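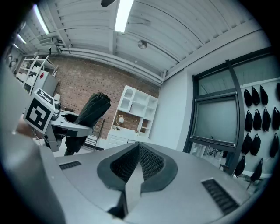 Figure 7.1 Gray gripper housing with two vents; at left, a second gripper with a marker cube.

Chapter 7
Kayfabe and the Wrestling Crowd

Key terms: kayfabe, face, heel, turn, card, booker, heat, pop, work, shoot

In Chapter 6 we looked at how supporters of a team sport follow a result that no one controls. Professional wrestling asks something different of its audience. The winner has been chosen before the bell rings, most people in the building know it, and they shout for their favorite anyway. This chapter deals with how that arrangement works and what the crowd gets out of it.

Kayfabe is the old trade word for keeping up the story in front of outsiders. In its strict form, a wrestler who played a villain stayed a villain at the gas station and in the diner after the show. Two men who were feuding did not ride in the same car. Today the strict form is rare. Fans read interviews, follow wrestlers online, and know which of them are friends. Kayfabe now mostly covers the time between a wrestler coming through the curtain and going back through it, although some performers still stretch it further than that.

The basic unit of the story is the match between a face, whom the crowd is meant to support, and a heel, whom it is meant to dislike. A heel who gets loud boos is said to have heat. A face who gets a sudden cheer gets a pop. When a wrestler changes sides, this is called a turn. Turns are planned by the booker, the person who decides who wins and what order the matches go in, but a booker can be overruled by the audience. If the people in the seats keep cheering a heel, sooner or later the heel will be a face.

A small-hall example

Much writing on wrestling fans deals with the largest television companies. We will start with a smaller case. The Trajkovski Hall in Otenska holds 600 people for wrestling, with the ring in the middle and folding chairs on all four sides. The local promotion, Sakham Wrestling, runs a show there most months. When the researcher Lucienne Bouvier began her study of its audience one March, the promotion had been using the hall for six years and had a steady group of regulars in the front rows.

Bouvier handed out questionnaires at the interval and got 122 back. She also sat with the regulars and wrote down what they shouted. Two of her findings will come up again in this chapter.

First, nearly all of the people who answered knew that results were decided in advance, and very few thought this was worth discussing. They did argue, at length, over whether the right person had been chosen to win. One man had stopped coming for four months over a title change he thought was rushed. He came back for the rematch and booed the champion all the way to the ring.

Second, people who came with children behaved differently from people who came alone or with friends. Parents booed the heels in a broad, friendly way and explained the rules to the children. The regulars in front were more likely to clap a heel for a well-executed move and then go back to booing him a moment later. Bouvier calls this double cheering. We return to the term in section 7.3.

The view from behind the curtain

Raphaël Chauvin booked the Otenska shows during the study and kept a notebook of crowd reactions. His entries are short: "Quiet until the dive." "Kids hate him, good." "They wanted the tag match last." He used them to set the card for the next show. When Sakham moved one event to the Wultel Arena, which seats 4000, they sold 2000 tickets, and the same matches got a much weaker response. Chauvin wrote that the front rows sounded as loud as ever from the ring - the trouble was all the empty space behind them.

Crowd size and crowd noise are easy to confuse, and promoters often do. Section 7.4 compares the two venues in more detail.

Before you read on

Think of a sporting event you attended in person. Write down one moment when the crowd acted together, and note what started it. Keep your notes. You will need them for the exercise at the end of section 7.2, where we look at chants and how they spread from one part of a hall to another.

7.1 Where the word came from

The origin of the word kayfabe is uncertain. It is usually linked to the traveling carnivals, where wrestlers took on local challengers for money and workers used private slang to talk in front of customers. A work was anything arranged, and a shoot was anything real. Both words are still in use, and fans now use them as freely as wrestlers do.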